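December, 6:40 a.m.

Boiler pressure low again, 0.9 bar cold. Topped up to 1.3 and noted the reading on the door. If it drops again before the weekend I will isolate the upstairs loop and watch the gauge overnight.

Main job yesterday was the long-case clock from Lirnstead. Rate over the last eight days: losing 74 seconds a day, consistent to within a few seconds, so it is not the escapement sticking. Temperature in the hall moved very little. Raised the bob one full turn of the rating nut and will leave it alone now. My habit of adjusting every morning is what ruined the November log.
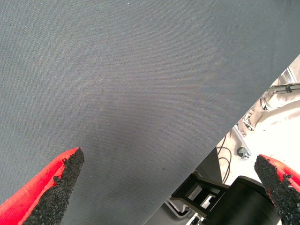
Diarmuid Egan phoned at lunch about the Sirkbridge turret movement. He has the strike train out and wants a second opinion on the third arbor. Front pivot worn oval, back pivot fine. He is inclined to bush both. I would bush the front only and leave the original metal where it is sound – he did not agree, and we left it there. He quoted me 1,478 for the full job, parts and labor, and I said the parish would want that split into two lines.

Read the Stougaard notes on suspension springs in the evening. Useful table of thickness against bob weight, less useful on humidity. Copied the table into the back of this book. The Prisholm regulator uses a spring well outside his range and has kept good time for years, so I would treat the upper limit as advice. 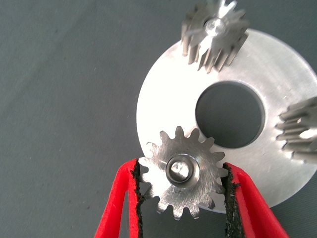 Spur gear, steel, with the round aluminum plate behind.

Order list: clock oil, two gut lines, pegwood, 90 taper pins assorted. The last box of pins was mostly one size.

Slept badly. Wind from the northeast until three, then nothing. Gutter bracket on the north side is loose and knocks – needs a longer screw, and a dry day to get the ladder out.

Clock check at 7:00: four seconds slow against the radio signal since last night's setting. Too early to mean anything.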